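Velham's hand-held gripper kit: wait for February?

Velham would like you to rent its new demonstration kit by the month. You get two hand-held grippers with wide-angle cameras, a charging case and a login to the company's upload service. Squeeze the gripper, do the chore, send in the recording, and a robot arm is supposed to learn the job from it. The fee is $600 a month, and the brochure promises "training-ready data from any room in your building."

Any room is a big claim. The brochure's own results come from one test kitchen in Cesthorpe, where 343 recordings were made and 52 were thrown out. Velham doesn't say why they were dropped, or who did the sorting. If that falls to the customer, the monthly fee is only part of the bill.

We also asked whether the recordings can be used with arms from other makers. Moltex arms work today. Maruyama support is "planned for February," and we have heard that sort of thing before.

The wide view takes in a lot more than the job. Ask who blurs faces before anything is uploaded, and get the answer in writing.
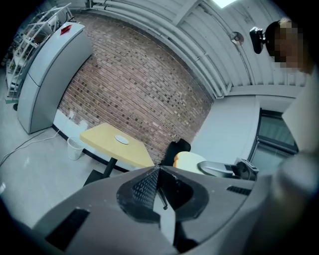 View over a hand-held gripper, with a yellow table and brick wall beyond.

Our advice is to ask for a one-month trial with no contract, and to hold off entirely if you run Maruyama arms. Velham's price list is good through the end of the year.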